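About Posach

Posach is a shared workshop in Trestthorpe where a small group of us build robot hands, and the tools that go with them, on our own time and mostly with our own money. We are not a company in the usual sense. We pay rent together, we buy motors and filament together, and we keep one main build going so that there is always something on the bench for a new member to help with.

The main build is called Fjeld. It is a pair of two-finger grippers that a person holds, one in each hand. You do a job with them at a table, and the movements get recorded. Later the same kind of fingers go on a robot arm, and the arm gets a chance to learn the job from the recordings. Most of what you will read on this page is about Fjeld, since it takes up most of our evenings.
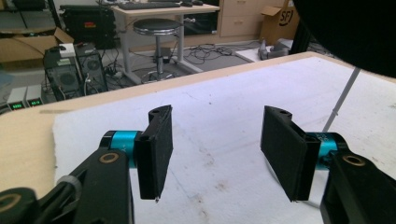 How we started

The first Fjeld was put together at home, on a kitchen table, over one winter. It had printed fingers, a spring out of a clothes dryer door and a trigger that hurt your hand after ten minutes. It could pick up a sponge. It could not pick up a sponge twice in the same way, and that turned out to be the harder problem.

By March there were four of us working on it and the kitchen table was needed for meals. We took half of a unit in Trestthorpe that had been a picture framing shop. The other half came up the next year and we took that as well. The wall between them is gone now, apart from a post that is holding something up.

What we build

Fjeld is on its fourth version. The finger pads are black with a rough inner face, which grips cloth a lot better than the smooth ones we used before. The joints are teal. Each gripper can carry a white triangular plate with black dots on it, so that the tracking software can work out where the hand is and which way it is turned. We print the plates flat and check every one against a straight edge, as a warped plate will give you bad numbers all day and look fine while doing it.

Rasus is the software side. It lines up the recordings from the different cameras, throws out the parts where tracking was lost, and plays a session back so you can see what your hands were doing. It was written in a hurry and has been rewritten slowly ever since. Members who would sooner write code than sand parts usually end up there.

We also work on the arms the fingers will go on. They are bought secondhand, and the repairs take longer than we plan for.

What a session is like

You sit or stand at the table with a gripper in each hand and do one small job over and over. The jobs are ordinary ones. You pick up a cap and put it on a wire rack, or fold a cloth, or move a cup from one side to the other. We put white foam board down over the wood because it is kinder to the fingertips and gives the cameras a plain background. It picks up smudges quickly. 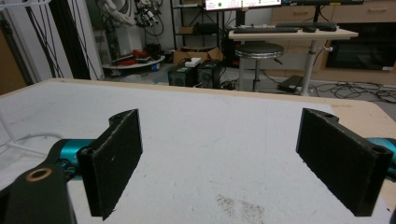
Most people need an hour or so before the grippers stop feeling strange. The common mistake is to squeeze too hard. After that the trouble is usually the wrists, so we ask people to stop for a break before they feel they need one.

Last year we recorded over 3000 attempts across all the jobs. We kept 3839 files from the two years together, and 218 of those had to be redone when we found that a camera mount had been slipping. The mount has been replaced with a metal one.

Soft things are still our weak spot. A cup is the same shape every time you reach for it. A cap will sit differently on every try, and the brim can catch on the rack before the rest of it is where you want it. The person doing the job makes up for this without thinking, tilting one hand and bringing the other in to help.

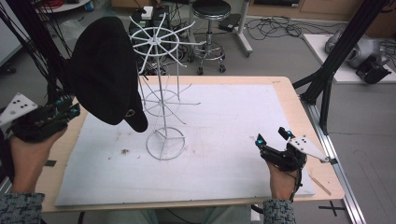 Two hands also mean twice as much to keep in step. Both grippers run off the same clock, and if they drift apart by even a little, the recording shows one hand reaching for something the other has already let go of. We spent most of a summer on that and still check it at the start of each session.

The space

There are two long benches, a recording table, a print room with the door kept shut – the fans are loud – and a desk area for anyone working on Rasus. Cables are the thing visitors comment on. If you unplug one, please plug it back in where it was, or leave a note on it.

Tools are shared. The soldering station, the drill press and the printers all need a short introduction from a member before you use them for the first time.

Joining or visiting

Open evening is once a month from 7 p.m., and the next date is on the front door. You can watch a session, try the grippers, or just ask about a build of your own. You don't need to know anything about robots to come.

Members pay monthly and get a key after their second month. Bring your own project if you have one. If you don't, there is always a box of Fjeld fingers waiting to have their pads glued on.

Parking is behind the building. The street door sticks in wet weather, so push hard at the bottom.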